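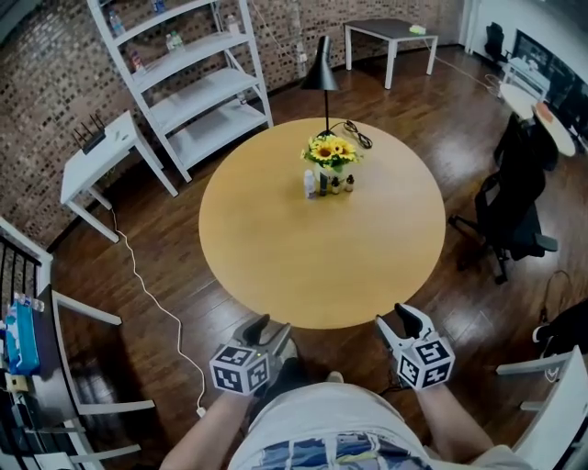 Vonton Opens Semeniuk Furnished Apartments to Tenants

Thursday, March 28, 2019 - Vonton, the furnished housing company, today opened Semeniuk, a group of 14 apartments in a former warehouse. The first tenants will receive their keys in April.

Each apartment is rented with its main furniture in place, including a round wood table for meals, reading and desk work. The table, named the Dreta, was chosen by Vonton after a trial in February in which tenants at its other buildings compared several shapes and sizes. It is supplied by Ulletti, which also provides the shelving.

"A small home depends on its table," said Yurii Horobets, director of interiors at Vonton. "People eat there, pay bills there and leave their hand cream there. We wanted a top with a warm color and no corners to walk into, and we wanted tenants to be able to clear it in a minute or two."

The company has kept loose items to a minimum. Artificial sunflowers in a white pot bring color to the light wood and need no watering while tenants are away. Small bottles and tubes can be grouped beside the flowers, leaving the rest of the top free.
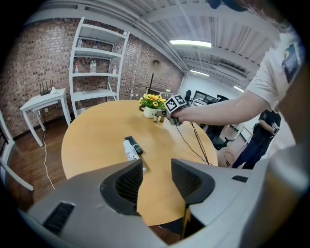 Tenants who prefer their own table may ask for the Dreta to be taken out before they move in. Vonton will store it at no charge for the length of the lease. Requests must be made in writing at least 12 days before the move-in date.

A housekeeping service is offered in all apartments. Staff will dust the table and shelves, straighten small items and return them to the place where the tenant keeps them. They will not open containers or throw away toiletries, even when these seem to be empty. Tenants may leave a note with other instructions - for example, to leave the table untouched during a busy week.

Apartments at Semeniuk range in size from 771 to 1,571 square feet. Leases are available for six months or one year, and the furniture is included in the rent. Pets are accepted with prior approval.

Viewings take place on weekdays by appointment. Requests for viewings and press inquiries may be directed to the Vonton leasing office.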